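Whose good practice is it, anyway

Posted 06/05/2023

I have now read the Mulstead guidance twice, once on a train and once with a pen. My opinion didn't improve between the two.

For those who missed it, Mulstead is the set of house rules Trondutico wants its suppliers to follow when they report results from robot handling tests in simulation. It came out in February, and people keep mailing it to me as if it settled something. Groen has signed up. Milton has signed up "in principle," a phrase I have used myself to get out of dinners.

A lot of it is fine. Write down the version of the simulator. Keep the failed runs. Say who picked the objects and when. I would have no complaint if the whole thing had stopped there, on page 3.

Then you get to the section on "representative clutter." A tabletop test counts as representative if the objects differ in shape, size and finish. Differ by how much? It doesn't say. See-through objects are "encouraged." Encouraged by whom, and what happens if I leave them out? I have sat through enough supplier reviews to know that an encouraged item is one that gets dropped the week before the deadline.

The views rule is stranger. You must keep the wide view of the table and the close view near the fingers, and both must be "sufficient to judge the grasp." I'd like to meet the person who can judge a grasp from one still, at any distance.

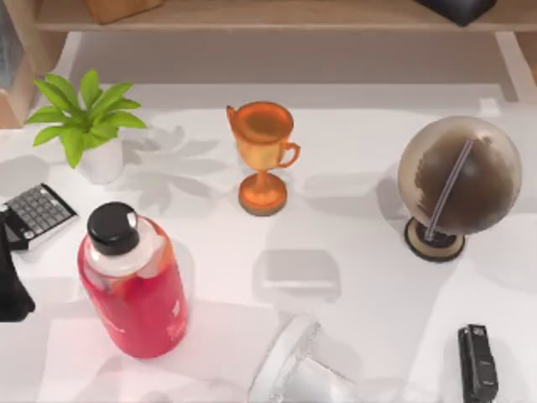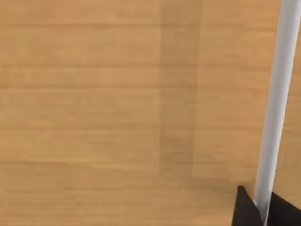 Does passing in simulation mean a robot is ready for a real bench?

It means the robot did well against the objects, lighting and friction somebody typed in. A real bench needs its own trials, with its own written limits for speed and force, and the two sets of results should be reported on separate pages.

Mulstead lets you put them in one table. I find this hard to forgive. A supplier can run 453 simulated attempts and 30 on hardware, add them up, and print one success rate that is nearly all simulation. It would be within the rules. The footnote that explains the mix is optional, and I checked that twice as well.

Anouk De Bruijn, who I argue with more than anyone else on this subject, thinks I'm being unfair. Her point is that a weak rule everyone follows beats a strict one in a drawer, and that the pass mark of 80 percent at least gives buyers something to ask about. Maybe. But I asked her where the 80 came from and she didn't know either. It isn't sourced in the document. My guess is that it's a number people were comfortable with.

What I'd want before I signed anything: separate reporting, a fixed object list published before the runs start, and a plain definition of a successful grasp that includes how long the thing has to be held. Right now, picking something up and dropping it a moment later could be scored either way, depending on who is filling in the sheet.

There is supposed to be a revised draft. I've asked for a copy and been told I'm on the list. If anyone at Groen has seen it and is allowed to talk, my email is in the sidebar.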